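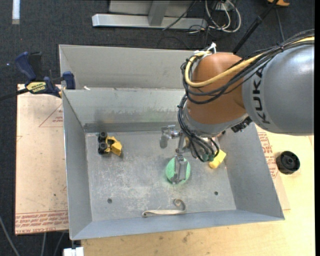
Materials Handling 1
Notes for Unit 4: Bulk density, fill level and container weight

Reading before class: the Prellow handbook, section on loose goods. Bring a calculator. The worked problem at the end is due in June with the rest of the problem set.

1. Terms

Solid density is the mass of a part divided by the volume of the material in it. For carbon steel we use 7,850 kg per cubic meter in this course.

Bulk density is the mass of a filled container's contents divided by the volume those contents take up, air gaps included. It depends on the shape of the part, how the part was loaded, and how much the load has settled.

Packing fraction is bulk density divided by solid density. It has no units. Long thin parts and bent parts pack badly. Short solid parts such as pins and balls pack well. Nested parts such as cups can go either way, depending on whether they stack inside one another during filling.

Tare is the mass of the empty container with its lid and any liner. Gross is tare plus contents.

2. Measuring bulk density

Use a container of known inside volume, at least 10 times as wide as the longest part. A narrow container gives a low reading: parts cannot sit close against a flat wall, and the wall layer makes up too much of the total.

Fill from a fixed height. Level the top with a straight bar and do not press down. Weigh, subtract tare, divide by volume. Empty the container completely and repeat. Report the mean and the spread, and state whether the value is "as poured" or "settled." A settled value is taken after vibration and is always the higher of the two for loose metal parts.

3. Choosing the fill level

A container is limited either by volume or by mass. Find both limits and use the lower one.

Volume limit: inside volume times the allowed fill fraction. The Okton plant sheets used in this course set this at 78 percent for open-top containers that are moved by forklift.

Mass limit: rated gross load minus tare. Do not confuse rated load with rated contents. Skendik labels give gross and Moussa labels give contents only. Past students have lost points on this in every version of the problem.

For steel parts the mass limit almost always governs. For molded plastic parts the volume limit does.

4. Worked problem

An open-top container has an inside volume of 0.5 cubic meters and a tare of 100 kg. Its rated gross load is 1,000 kg. The parts have an as-poured bulk density of 2,000 kg per cubic meter.

Volume limit: 0.5 x 0.78 = 0.39 cubic meters, or 780 kg of parts.
Mass limit: 1,000 - 100 = 900 kg of parts.

The volume limit governs. Load 780 kg, for a gross of 880 kg.

Repeat the calculation for a bulk density of 2,600 kg per cubic meter. State which limit governs and give the fill height as a fraction of the inside height, assuming straight walls.

Questions about the problem set go to Jarlath Ní Bhriain before the unit review.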